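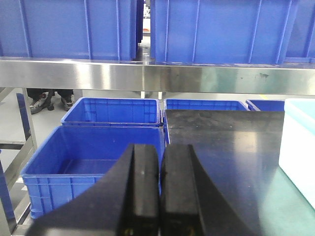 A reader in Enport wrote to ask why I keep going on about crates when cardboard boxes are free and fold flat when you're done. She moved twice in boxes and had no trouble. I started a reply to her and it got long, so I'm putting it here.

I used cardboard for years. When I ran the stockroom at the shop in Varnham, everything came in boxes and stayed in boxes. They went on the shelf full, got pulled out by one flap, and went back half full with something else on top. By March the bottom row had always sagged, and the labels on the front had been crossed out so many times that I had to open the box anyway.

We changed over to blue plastic crates, the stiff kind with ribs down the side, and put them on metal shelving in two tiers. Not every crate is the same size. The big ones go up top and I keep them for light things: packing paper, empty pouches, the winter window display. I know the usual advice is big on the bottom. It works for us because the lower tier is what gets reached into all day, and a smaller bin is easier to pull forward when it has weight in it.

A few things I've learned about them.

Leave a gap between crates. Two fingers is enough. If you push them tight together to fit one more on the shelf, you can't get a hand down the side, and you end up dragging out two to get one.

Check the shelf before you buy. Ours are 32 inches deep and the first crates I ordered stuck out in front. I sent them back and paid the shipping, which was more than I want to write down. The replacements came from Heltora and they fit.

Wipe the metal when the crates are off it. Stainless shows every smudge, and once you start seeing them you see them all. I use a damp cloth and then a dry one. I tried a spray polish once and the crates slid too easily for a week.

Label the short end and the long end. People put them back whichever way they like.

Don't stack full crates on the floor "for now." I say this as someone who had a stack by the back door for most of a summer. Tape a line on the floor if you have to, and keep the crates behind it.

As for the cost, the reader has a point. Boxes are free and crates aren't. We bought 100 to start and I have had to throw out 2, both cracked at the corner after being dropped on the loading step. For a single house move I wouldn't buy them either. I'd borrow or rent. For a room where the same things come down and go back up every day, I'd buy them again.

Next I need to sort out the lids. The Rostami ones are cheaper but they don't click, and I haven't decided if I care.

Posted October 22, 2024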